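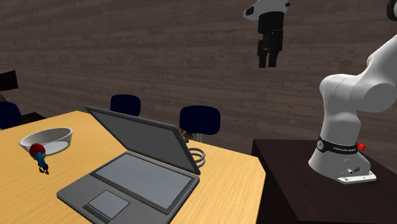
Wood wall behind a home office desk, horizontal planks, echo worse than before

kestrel_ohm
Fri 19 April
Room is 7 ft 2 in high at the low end, slightly more at the other. I put up horizontal planks on the long wall in March, dark brown stain, fixed straight to the drywall with adhesive and brads. Calls from the desk now have a flutter that wasn't there with bare drywall. Clap test gives a clear zip between the plank wall and the opposite one. Floor is Vitus click flooring over foam. I was told wood would warm the sound up. What did I do wrong?

plumbline43
Nothing wrong with the install. Planks glued flat to drywall are a hard reflector. You stiffened the wall, so it moves less and absorbs less in the low end, and you did nothing for the mids and highs. Flutter is a parallel wall problem. Treat one of the two walls.

tarn
Disagree in part. If the planks have gaps with a cavity behind them, a wood wall does absorb, and quite well over a band. The OP has no cavity. Pull the planks, put up furring strips, fill between them with mineral wool, black fabric over that, planks back on with a gap.

plumbline43
Pulling glued planks takes the drywall paper with it. That's a new wall, for a problem that two panels on the other side would fix.

tarn
Two panels on the other side fix the flutter. They don't fix the decay below 250 Hz, and in a room with a low ceiling that is what makes a voice sound boxy on a call.

kestrel_ohm
Adhesive is continuous beads, so the planks are not coming off. Would the Musar felt panels do anything? They are thin but cheap.

dry_joint
I have those. Measured before and after with a sweep, mic at head height. Useful above 1 kHz, close to nothing under 500. Flutter went away. The room still sounded like a small room.

plumbline43
Consistent with any thin felt. Thickness is what counts, plus an air gap. Take a 2 in mineral wool panel and space it 2 in off the wall and it will work noticeably lower than the same panel mounted flush.

mossback_7
Before buying anything, move the desk. If you sit at the exact midpoint between the two walls you hear the flutter at its worst. Shift a couple of feet and test again. Costs nothing.

tarn
Moving the desk changes what you hear at that spot. It does not change the decay time of the room, and the mic on a call picks up plenty of that.

mossback_7
It changes the ratio of direct to reflected sound if the mic ends up closer, so move the mic too. Half of the complaints in this subforum are a laptop mic used at arm's length.

kestrel_ohm
Fair, it is a laptop mic. I'll try a headset tonight to separate the two problems. Budget for panels is $114, already argued over at home.

dry_joint
That covers mineral wool, 1x3 lumber and fabric for two panels if you build them. The Broltard kits cost more and the fill is the same stuff. Use an open weave fabric — if you can't blow through it, skip it.

yin_mode
Is the Yin calculator still the recommended one for panel spacing? The old link in the sticky is dead.

plumbline43
Yes, the calculator is fine for flush and spaced porous panels. Ignore its slat page, the gap input is in the wrong units.

tarn
The slat page was corrected.

plumbline43
Not in the version I downloaded.

kestrel_ohm
Headset result: the other end hears no echo at all. I still hear the flutter in the room when I talk. Building two panels for the opposite wall, spaced off 2 in. Will post sweeps.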